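Nuvholm Community Forums > Publishing and Regional Availability
Thread: Feltura to end service for Nuvholm in three regions

Posted by estrand_mod on 2021-07-13

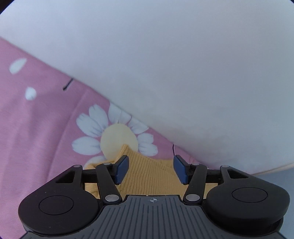

Members are advised that Feltura has confirmed the closure of its regional servers for Nuvholm. The publishing agreement with the developer, Kristiansen, will not be renewed when it expires in March. Until that time the servers will remain open, but the in-game store will stop accepting payments at the end of this month.

The notice states that 2976 player-owned guild halls are affected. Their contents will be archived and may be transferred to the international service upon request. Requests must be submitted by the registered guild leader. Transfers of individual characters will be handled separately, and the procedure has not yet been published.

Please keep all discussion of the closure in this thread. Duplicate threads will be merged.

Eilif Strand
Forum Moderation

----

obreathnach wrote:

Thank you for the notice. I should like to raise one point regarding guild leaders. Our registered leader has not signed in for two years and does not answer messages. Under the terms as written, our hall cannot be transferred at all. Is there a process by which an acting officer may submit the request?

I would also ask that the moderators obtain the full text of the statement. The version on the Feltura site is a summary, and it refers to an annex that does not appear to be attached.

Orla Breathnach

----

ornus_keeper wrote:

The closure was to be expected. Feltura has not delivered a content update at the same time as the international service since the Ornus expansion, and that one arrived four months behind. A publisher that intends to keep a game does not treat it in this manner.

In my view the developer should have ended the agreement earlier and run the regional servers itself.

----

aivar.org wrote:

> In my view the developer should have ended the agreement earlier and run the regional servers itself.

I must disagree. Kristiansen is a small studio and has never operated a live service outside its home market. Local payment handling, age rating and customer support were all carried out by Feltura. One may be dissatisfied with the quality of that support, and I was on several occasions, but the game would not have been available here without it.

The delay to Ornus was caused by the rating review. The expansion added a trading card table that was classed as simulated gambling, and the table had to be removed before release. That decision did not rest with the publisher.

Aivar Org

----

ornus_keeper wrote:

The rating review accounts for six weeks of the four months. The dates are in the old announcements section for any member who wishes to consult them. No explanation was ever given for the remainder.

I accept the point regarding payment handling.

----

eskil_eide wrote:

Has any member received confirmation concerning unspent store currency? My balance stands at 3717 crowns, the greater part of it purchased in the spring sale. The notice says that balances "will be addressed" and gives no date. I submitted a support ticket this morning and received an automatic reply – queue position 433.

I have no objection to moving to the international service. I do object to paying twice for the same items.

Eskil Eide

----

aivar.org wrote:

When Feltura closed its previous title, purchased currency was refunded and bonus currency was not. I would suggest keeping your purchase receipts, as the store history may not remain available after the payment system is switched off.

----

idun_s wrote:

I would caution members against relying on the earlier closure. The terms of service were revised last year, and section 2 now allows balances to be converted into credit for other Feltura games instead of a refund. Whether that clause would stand under consumer law is a separate question, and it may differ between the three regions.

On the matter of inactive leaders, the international service permits an officer to claim leadership after 90 days. I am not aware that the regional client ever received that function.

Idun Sæther

----

obreathnach wrote:

It did not. I have checked the guild menu on both clients, and the option is present only on the international one.

----

estrand_mod wrote:

The questions on acting officers, unspent currency and the missing annex have been forwarded to the Feltura community office. Replies will be posted in this thread when received. Members with open tickets are asked not to submit a second one, as this returns the request to the end of the queue.

The first post will be updated once the character transfer procedure is available.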